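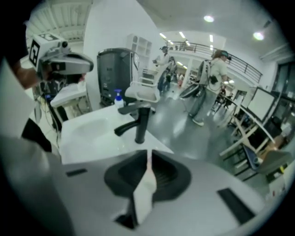

New firmware for the Nurkness pocket recorder

Givadus has put out a firmware update for the Nurkness, the small clip-on voice recorder that a fair few readers bought after our round-up in June. It is free, it takes a few minutes to install and it fixes the fault we have had the most letters about.

That fault was the clock. On the old firmware the recorder lost its date and time whenever the battery ran flat, so every file made afterwards was stamped with the same default date. If you record interviews or meetings and sort them later, you will know how annoying that was. The clock now holds through a flat battery, and the companion app sets it again each time you connect.

There are a few smaller changes as well. The limit on files in a single folder has gone up from 100 to 734, an odd number that the release notes do not explain. Voice-activated recording starts a little sooner, so the first word of a sentence is less likely to be lost. The red light can now be switched off in the settings menu.

Battery life is much the same. We got around 38 hours of standard quality recording before the update and saw no real difference after it. High quality mode still drains the battery a good deal faster, and we would only use it for music.

To install the update, charge the recorder fully, connect it by cable and open the Plellier app on your computer. Choose Device, then Check for Updates. The phone version of the app will tell you that an update is available but cannot install it. Copy your recordings off first. Ours were all still there at the end, but the manual warns that they may be erased.

One complaint remains. The belt clip is still weak, and 2 of the recorders we have had in the office have lost theirs. Duangkaew, the accessory maker, sells a silicone sleeve with a stronger clip that fits well, though it covers the microphone slightly and you may notice a duller sound. We trimmed the edge of ours with scissors and that helped.

Owners of the first Nurkness, the one without a screen, will not get this update. Givadus says that model will have security fixes only from now on. It still works perfectly well as a simple recorder, and second-hand prices have dropped – worth a look if you only need something for the odd lecture.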